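### 3.2 Setting and materials

The work was done in shared rooms that were also used for storage. We did not clear these rooms before the study began. Earlier work on small assembly and covering tasks has mostly used bare benches, and we wanted to know how people arrange a work surface when the rest of the room is already full. Bins, boxes and shelving stayed where the regular users of the room had left them.

Participants could choose how to dress the table. Of the 113 setups in the final set, 80 used a dark cloth, and the rest used a light one or left the top bare. A dark cloth was preferred when the parts were white, as tubing and end caps are easier to find against it. Lachlan Kereama coded the setups from still pictures using the Grarkico scheme, which records the surface, the main item on it, and what is stored within reach.

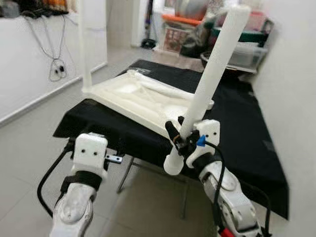

**Figure 3.** Table draped in black cloth, with a white tray-like frame of tubing and panels. A white cloth or plastic sheet lies bunched inside the frame, and a white pole rises at its back left corner. Stored items fill the corner behind.

Stored items were coded by type only. Bins, boxes and bowls were grouped as containers whether or not they had a lid, and anything that could not be named with confidence was entered as "other." Across all rooms this gave 1274 entries. The count covers floor and shelf items together — we did not separate them, since many rooms had low shelves where the difference was hard to apply.

Sheets were treated as a separate class. A sheet could be coded as flat, folded or bunched, and its material was left open unless the weave was clear. In 3 rooms the coding had to be repeated after the class for poles was split from the class for frames. The first version had counted an upright pole and the frame next to it as one item, which made the tall setups look simpler than the low ones.

Power outlets and cables along the walls were noted but not scored. They affect where a table can stand, and we return to table position in Section 4.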